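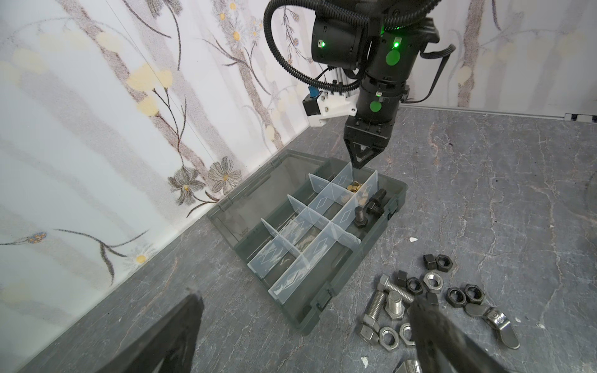 Rework on a returns bench used to start with a person and a tray of mixed fasteners. At Grodmont, that step is moving to a two-arm cell, and this page explains how to set up a shift around it. The job is ordinary kitting: hex nuts, hex bolts and the occasional wing nut go from a loose pile on the table into a divided organizer box. Brass-colored nuts have a compartment of their own. The operator's task changes from sorting to preparing, checking and clearing, and the steps below follow that order.

Before the shift

1. Check the job sheet for the box layout. Haruna Iwasaki keeps the current version in the Vunata folder. Do not work from a printed copy older than January.

2. Place the box and open the lid fully. The arms do not open latches.

3. Pour the fasteners next to the box in a loose pile. Keep each pour to 114 pieces or fewer. Larger pours stack up, and the grippers pick badly from a stack.

4. Remove thread tape, washers stuck together with oil, and anything bent. These go in the reject cup and are recorded at the end of the shift.

5. Stand outside the rail, announce the start, and press the green key on the pendant.

During the shift

One operator can look after 2 cells. Walk past each one every 19 minutes and look into the compartments. A wrong part in a compartment is left alone until the cycle ends — reaching in trips the stop and the whole pour has to be restarted. 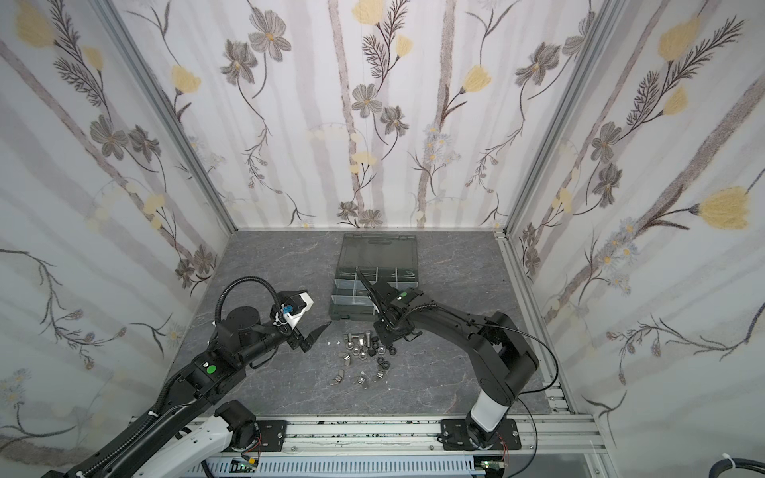

If an arm stops over the box for longer than a minute, use Hold first, then Retract. Do not push the arm by hand. Tetsuya Ebihara or the shift lead clears any fault that comes back after one restart.

After the cycle

Count only the compartments marked on the job sheet. Enter the count, the rejects and the number of stops. Wipe the table before the next pour; small debris is read as a part more often than you would expect.

What changes in the job

Hand sorting was a seated task with a quota. The cell has no personal quota. In its first full month it placed roughly 2922 parts, well below what the bench did by hand, and staffing was left as it was. Hatsue Ichikawa, who sorted by hand before the change, now writes the job sheets. Misaki Shibata covers rejects and inspection. Both jobs are on the same pay grade as before, with a review due after the trial period.

Operators need the half-day pendant course before working alone. Ask Noboru Takeda for a place. People who prefer to stay on hand kitting can do so on the Takagi line, where the parts are too varied for the present grippers.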